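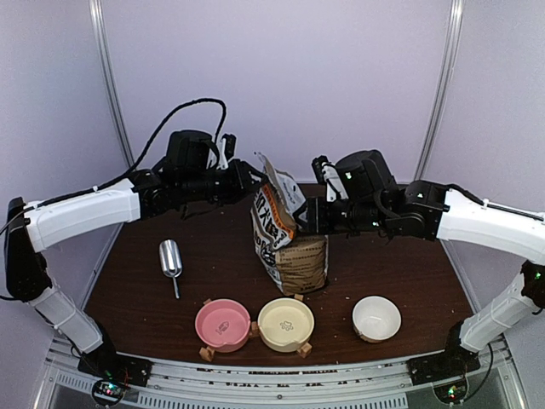

How are votes counted for the league's player of the season award?
Each club captain and each head coach ranks three players from other clubs, worth five, three and one points, and the highest total wins.

The system is the work of Sylvie Ross, who has run the Brisar League's annual football awards through four seasons. Before her time a panel met in July, talked for an afternoon and announced a name. "There was no record of how they got there," she says. "If a club complained, I had nothing to send them."

The present ballot goes out at noon on the day after the final round of matches. It lists 54 eligible players. To be on it, a player must have started half of the league fixtures and must not have served a suspension of more than three matches. Ross would like to relax the first condition. "A goalkeeper who comes in at Christmas and keeps clean sheets until the end can miss out by one start. I've had that twice."

Tsz-kin Kuo, who checks the returns, is more concerned with position. Forwards have won every award under the points system, and he puts this down to the ballot form, which prints goals beside each name.

"Goals are the only figure on the page," Kuo says. "Put a number in front of a busy coach and he'll use it. We tried a version with minutes played and tackles won, and the spread of votes among defenders went up."

That version was sent to the second division only. It will go to both divisions next season, with goals moved to the last column.

Ties have their own procedure. Total points come first, then the number of first-place votes, then the number of ballots on which the player appears at all. If two players are still level, the award is shared. Ross has been asked to add a casting vote and has refused.

The closest result so far was between Rosaire Boychuk of Husier and Dwight Turcotte of Greltine. Both finished on 239 points. Boychuk had more first-place votes and took the trophy -- Turcotte had been named on more ballots, which under the previous draft of the rules would have put him ahead.

"I knew the order of the tie-breaks before the season started, so I can't argue," Turcotte says. "I'd have written them the other way round. Being third on everybody's list is harder than people think."

Boychuk is brief on the matter. "I read the rule afterwards. It seemed fine to me."

A supporters' vote runs alongside and drew 3000 entries last time. It carries no weight in the main award, and Ross intends to keep the two apart. Kuo found that the largest club's supporters had voted almost entirely for their own players, which captains and coaches are barred from doing.

Late ballots are not accepted. The deadline is 6 pm on the fifth day, and a club that misses it is left out of the count.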